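Flitine Diary
Search entries... Go
Tuesday, September 11, 2018
by Clodagh Lynch

Up early and at the lab before the kettle was on. I'd promised myself the column bench would be sorted before the new term students come through, so that was the morning. The black cloth is the one I bought at the Balleo market in July, with the wavy edge. It's meant for a dining table but it does the job, because clear glass on a pale bench is very hard to see. Clips hold it along the border. The acrylic rack went in the middle and the flask in its cork ring off to the right.
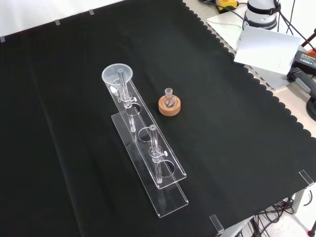
Funnels and tubes

The rack takes three columns and I only put in two, one in the first hole and one in the third. They're easier to reach around with the middle left free. The taps are the small white knobs on the side. I want them all facing the same way so a student can find them without looking.

Ildikó sent over a page of notes from Virág last week and I finally read it over my tea. Most of it was about powder. She says people tip it in too fast and then tap the tube for ten minutes trying to settle it. Her way is a small glass spoon and a bit of patience. I'm copying her part in below so I don't lose the page again.

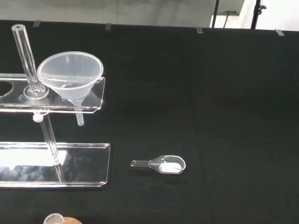 Notes by Ildikó Juhász, Virág

Small heap on the spoon, never a full bowl. Bring it to the funnel low, and let it slide off the lip. Wait, then go back for more. If it sticks in the stem, leave the funnel where it is and tap the side lightly.

That's all she wrote, in her very neat printing. I'll put a typed copy on the wall at Mundach too, as they have the same trouble there.

After lunch I went back to the layout. I still can't decide about the flask. It's handy beside the rack at the funnel end, but a left-handed student would have to reach across both tubes to get it, and 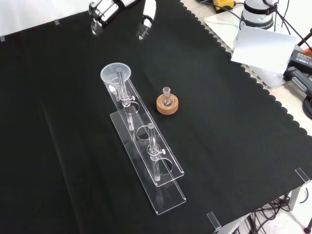

I've had more than 20 of them through here who were left-handed. I might just tell them to move it. The cloth needs an iron as well, it has a few creases.

Order to place tomorrow: 7 cork rings, filter paper, labels. The last order came to 90 dollars with freight and I was grumpy about it for days. 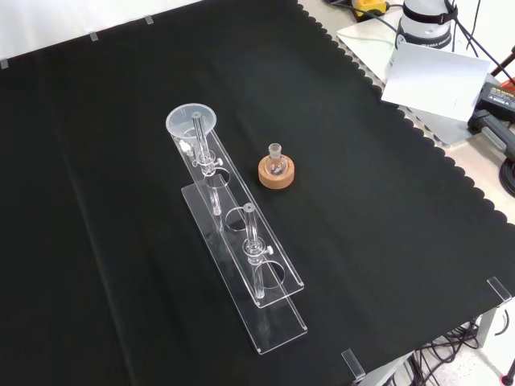 Two tubes up, middle hole free.

Home by six. Rain on the way. Leftover soup for tea, then rang Mum and went to bed with my book.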